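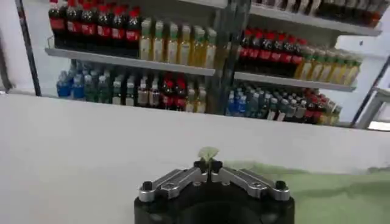

Viktória Deák

Cloth is a hard thing to hand to a robot. A bottle keeps its shape when you squeeze it. A T-shirt does whatever it wants, and most grippers sold today were designed by people thinking about boxes and cans.

I went to see Standport, which tests grippers for companies that would like to buy one and don't know which. In October the firm had taken on a job for Undau, a laundry service that wants two-armed machines at its folding tables. Undau had narrowed the choice to two grippers, the Medve and the Hultari. Both have two fingers.

The Medve is the one I watched. Its fingers ride on metal links and end in small black tips. When they close there is very little between them, and that is the point. A pinch on a hem has to catch one layer of cloth and leave the next one on the table. Wide pads tend to take both.

Standport's test begins with the garment in a heap. The arm comes in low, stops short of the cloth and picks a fold to go for. A camera at each wrist feeds the controller. The engineers told me they argued for weeks over how high to mount it. Too low and the fingers hide the fabric. Too high and the last bit of the approach is guesswork.
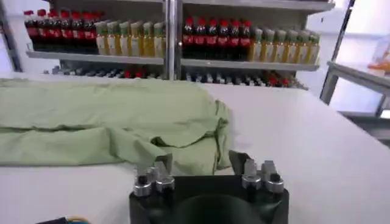

Flat is harder than crumpled

I had expected the heap to be the difficult part. In a heap there is always a ridge standing up somewhere, and either gripper can close on a ridge. The trouble starts once the shirt is spread out. Then the hem lies flush with the table and the fingertips have to get to it without pushing it away.

The Hultari has a softer touch and thicker tips. In the flat test it got a clean hold on the hem in 13 tries out of 32. The Medve managed 24. Standport doesn't consider that the end of the matter – the Hultari was quicker to change over between jobs, and Undau cares about that as well. 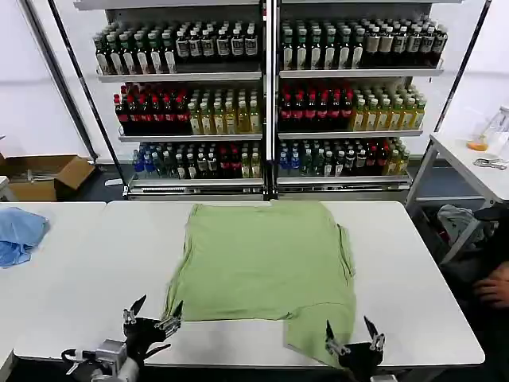 Two arms at the hem of a green T-shirt.

With two arms there is also the question of timing. If one side lifts early, the shirt skews and the fold comes out crooked. The controller can hold one arm back until the other reports a grip, but that costs time on every garment. Standport ran the shirts both ways and found the waiting was worth it on large sizes and hardly mattered on small ones.

The wrist view earns its keep after the fingers have closed. 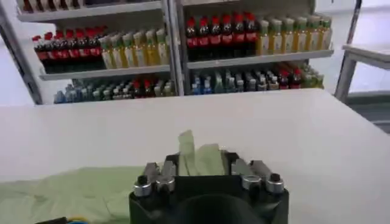 A motor reading will tell you that something is in the grip. It won't tell you how much cloth you have or whether you have pinched one layer or three. The software compares the picture before the grip with the one after it, and if the bunch looks too thick it lets go and tries again. The limit is six tries per garment, after which a person is called over.

Undau has asked for a second round with towels, which are heavier and have a thick edge. The engineers think the Hultari may do better there. They also want to try longer tips on the Medve, though longer tips bend more, and the wrist camera would have to be moved again.

More in this section
Choosing a wrist camera: what to ask before you buy
Why cable routing still stops the line
One controller or two for a pair of arms?
Suction cups and the problem with knitwear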